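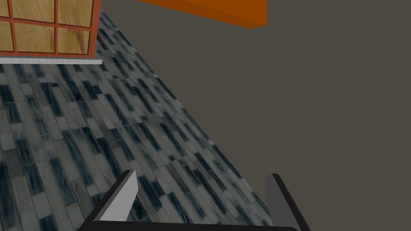

Wood grain is the pattern of lines on the surface of a piece of wood. The lines are part of the tree's own structure, and they were there before the tree was cut. On a cabinet front like this one, with panels of light tan wood set between thin red-orange strips, the grain shows as faint darker lines. Some of the panels are a little yellower than others. Two boards rarely match exactly, even when both come from the same kind of tree.

How the lines form

A tree grows wider by adding new wood just under its bark. The layer that makes the new wood is called the cambium. It is very thin, and it wraps around the trunk like a sleeve.

In places with cold winters, the cambium does not work at the same speed all year. In spring it makes wood quickly. This wood is called earlywood. Its cells are wide and have thin walls, so it often looks pale. In summer the work slows down. The wood made then is called latewood. Its cells are narrow and have thick walls, so in many trees it looks darker.

One pale band and one dark band together make one growth ring. In most years a tree in a cold place adds one ring. A trunk with 70 rings at its base is usually close to 70 years old. The oldest tree measured in the Plillel Forest had 429 rings. It was sampled with a hollow drill that removes a core as thin as a pencil, so the tree did not have to be cut down.

From rings to lines

Rings look like circles only when the trunk is cut straight across. A board is cut along the length of the trunk, so the saw passes through the rings in a different direction. There are 3 main ways to do this.

Plain sawn: The log is sliced from one side to the other. Many of the boards show curved shapes like tall arches.

Quarter sawn: The log is first split into quarters. The boards show straight lines that run side by side.

Rift sawn: Each board is cut at an angle to the rings. The lines are straight and very even.

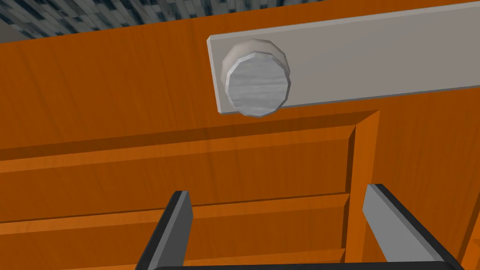

Color and grain are separate things. The color of a finished surface comes partly from the wood and partly from what is put on it, such as stain, oil or varnish. A clear or thin finish lets the lines show through, while thick paint covers them. The cabinet surface here is a strong orange, and fine streaks of grain can still be seen, most of them running from side to side. The darker shading in the corners and along the sunken edges is a different effect. Less light reaches those places.

Grain and strength

Most wood cells are long tubes that point up and down the trunk. Wood is strong along the tubes and weaker across them. A flat stick with the grain running lengthwise is hard to snap. A stick of the same size with the grain running across it breaks easily.

Wood also changes size. It takes in water from damp air and swells, then gives the water back in dry air and shrinks. Nearly all of this change happens across the grain. A wooden door may stick in August and swing freely in January.

Try it: a grain rubbing

You need a sheet of thin paper, a crayon with the wrapper removed, and an unpainted board with a rough surface. Ask an adult to check the board for splinters.

1. Lay the paper on the board and hold it still.
2. Rub the side of the crayon over the paper with light, even strokes.
3. Turn the paper over and make a second rubbing from another part of the board.
4. Compare the two. Look for arches, straight lines and knots. A knot is the place where a branch joined the trunk.

If the board is very smooth, the rubbing may show nothing. Try an old fence board or a piece of firewood.

Words to know

Cambium: the thin layer under the bark that makes new wood.
Earlywood: wood made in spring.
Latewood: wood made in summer.
Growth ring: one band of earlywood and one band of latewood.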